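Table felt

Table felt, also called a silence cloth or under-cloth, is the plain layer of heavy fabric that goes on a dining table before the good tablecloth does. Most households that own one keep it folded at the back of the linen drawer and bring it out on holidays, when Grandma's china comes out too.

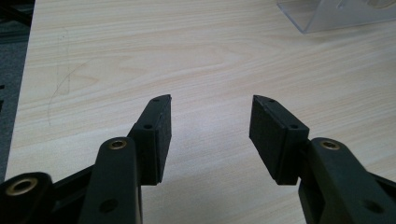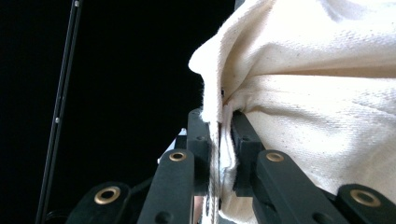
A pale wooden table; a thick off-white cloth in folds.

The job of an under-cloth is a humble one. It softens the clatter of plates, keeps the top cloth from sliding about, and gives a wooden surface a bit of shelter from warm dishes and careless forks. Wool felt was the old favorite, though brushed cotton is now more common and a good deal easier to wash, and plenty of families simply make do with an old blanket (and very nicely it works, too!).

Sizing is a matter of habit more than law. For a table 54 inches long and 30 inches wide, many people cut the cloth to hang an inch or two over each side, so that it stays hidden under the top layer. The weaver Kyriaki Liapis, whose household booklet for Skostandale went through 11 printings, preferred a deeper drop and liked to tie the corners to the legs with tape.

Raw edges on woven cotton will fray in time, and a simple turned hem or a zigzag stitch takes care of it. Wash in cool water, shake it out well and dry it flat.

See also: Tablecloth, Table runner, Place mat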